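**Comudcombe, 15 November 2023** - The old drawing office on the upper floor of the Weerakoon building has been a good many things over the years, and as of this month it is a shared workroom, open to anyone in town who needs a table, a chair and a bit of quiet company while they get on with something.

The room opened its doors with very little fuss. There was coffee, there was a tray of something sticky from the bakery downstairs, and there was a sheet of paper by the door where people could write their names if they wanted to hear about quiet hours and evening openings. By closing time the sheet had 197 names on it, which is a fair number for a town where most of us thought we already had enough places to sit down.

The project is run by Olura, the small local group that spent the better part of two years looking for a space it could afford. Readers may remember the appeal in April, when the group asked for gifts of furniture and money to get the place ready. The money side of things reached 1,018 separate donations, many of them just a few dollars, and the furniture side went so well that Olura had to ask people to please stop bringing lamps.

What strikes you when you come up the stairs is how homey it feels for a place meant for work. The floor is dark wood plank, polished up until it shines, and it makes the whole room seem warmer than it probably is. (Bring a sweater for the mornings, the radiators take their time.) Along the far wall there are white desks with light wooden tops and black office chairs, for people who like to face a screen and be left alone. Elsewhere there are light wooden tables, and those have turned out to be the popular ones, partly because they're a nice size to spread out on and partly, we suspect, because of what's on them.

Olura asked early on for things to put on the tables, little things from home that would keep the room from feeling like a waiting area. People took that to heart. There are potted plants and dried twigs and bottles in colors you'd never choose for yourself but end up liking very much, and all of it gets moved about from one table to the next depending on who has been sitting there and how much elbow room they wanted.

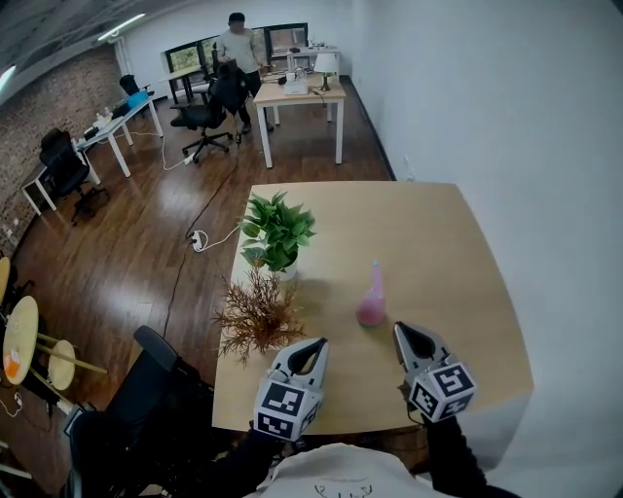 The plants in particular have become a topic of conversation. The leafy ones need a drink now and then, and there was some worry in the first few days that everybody would water them, one after the other, all out of kindness. A small card now hangs beside the sink with a list of days to tick off, and so far it seems to be doing the trick. The dried arrangements need nothing at all except a gentle hand, as they do shed a little when they're brushed past, and there's a dustpan under the sink for anyone who feels like using it.

If there is one thing the regulars would still like to see sorted out, it's the electricity. The building was wired for a time when a drawing office needed a few good lights and not much else, and the outlets are mostly along the walls, well away from where people want to sit. For now the room gets by with extension cords and power strips laid across the floor, and visitors are asked to look where they're stepping, especially with a full cup in hand. Olura has asked the electrical firm Zosmont for a price on a set of floor outlets, and hopes to have the work done over the winter, on a weekend when the room would be closed anyway. Until then, anyone who can manage on a battery for an hour or two is warmly encouraged to do so.

Using the room costs nothing for the first visit. After that it's a monthly membership, and there is a lower rate for students and for anyone between jobs - you only need to ask, and you won't be handed a form to fill out. The room can hold up to 30 people at a time under the terms of the lease, and it hasn't been full yet, though it came close one rainy afternoon when the library was shut for repairs and half of its readers wandered over.

Evening hours are the next thing on the list. A short survey went around town last month and got 319 replies, with most people asking for at least one late opening a week. Olura would like to start with one and see how it goes, and it is looking for a few more folks willing to hold a key and turn off the lights at the end of the night. There's also been talk of a mending table, and of a chess corner, and of a shelf where people can leave books they've finished with. The shelf has already been built and is waiting for a coat of paint.

The entrance to the workroom is on the courtyard side of the Weerakoon building, up one flight of stairs, with an elevator just past the bakery's back door. It's open in the mornings from eight and closes at six, with the kettle on for most of that time. Mugs are on the open shelf over the sink, and the group asks that you wash yours before you go and put it back upside down.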